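In Defense of the Long Breakfast

I grew up in a house where breakfast took an hour and a half on Saturdays, and I have spent most of my adult life trying to get back to it. On weekdays we ate toast standing up like everybody else. But on Saturday my mother put the good plates out, my father made far too many eggs, and we sat there until the coffee pot was empty and somebody had to be driven somewhere. I don't remember many of the dinners of my childhood, though I'm sure they were fine dinners. I remember those mornings very well.

So when the last of the three breakfast places in Tonside stopped doing table service this spring and went over to a pickup window, I took it harder than a grown person probably should. The food is the same. The woman at the window is pleasant. You order on your phone, you get a text, and you collect a paper box with a compartment for the potatoes. I ate mine in the car with the heater running and was home before 8, and I had the whole rest of the morning in front of me and no idea what I wanted it for.

I should say that I understand why they did it. A small breakfast place is a hard way to make a living. The checks are low, the rush is short, and a family of four can hold a booth for two hours on pancakes and refills (we certainly did, and I apologize to every waitress who had us). Rent in Tonside has gone up, and eggs have gone up, and a dishwasher has to be paid whether there are dishes or not. If the window keeps the griddle hot then I'm glad there is a window. My quarrel is with the rest of us, who were asked whether we'd miss the tables and mostly shrugged.

Nurnport, where my in-laws live, has 553 people in it and one diner, Delić, that opens at six and closes when the soup is gone. There's nothing special about the menu. What they have is a long table by the front window where anyone who comes in alone is more or less expected to sit. The first time I went I took a booth by myself with a newspaper, and I was gently looked at until I moved. I learned more about Nurnport in that one sitting than I had in nine years of Thanksgivings, including which road washes out in March and why the two churches share an organ. Half of it was gossip and some of it was surely wrong. I enjoyed it enormously.

You can't get that at dinner, in my opinion. People come to dinner already tired out by their day, with their opinions all worked up. At breakfast they haven't got going yet. They'll say something small, about a knee or a noise in the furnace, and there's room for somebody else to pick it up. Children are better company too. My own two, who will tell me nothing at all at six in the evening, will tell me nearly everything over a second waffle if I keep my mouth shut and keep pouring syrup.

I know it's a luxury. Plenty of folks work Saturdays, and plenty are on their feet by four in the morning, and they don't need me telling them to linger over a soft-boiled egg. It doesn't have to be Saturday, though. A friend of mine on the night shift has his long breakfast on Tuesday, at three in the afternoon, with the blinds down, and he says it's the best meal of his week. It doesn't have to be fancy either. We use the Ginar skillet my mother used, which sticks in one spot, and everyone in the family knows to start their egg on the other side.

What I'd ask, if anybody were asking me, is that you pick one morning and leave it alone. Don't book anything before noon. Make more than you need, put the butter on a dish - an old saucer will do - and sit down while it's hot. Then stay a while after it isn't. I'm told the new place on the highway outside Tonside may put in a counter with a few stools by May, and I intend to be on one of them, getting in the way.
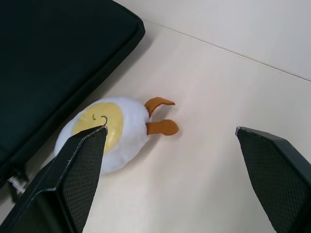
Several readers wrote in, and one of them felt the essay let the customers off too easily: she had waited tables for years, she said, and would gladly have brought anyone a fourth refill if they'd tipped on the two hours and not on the pancakes.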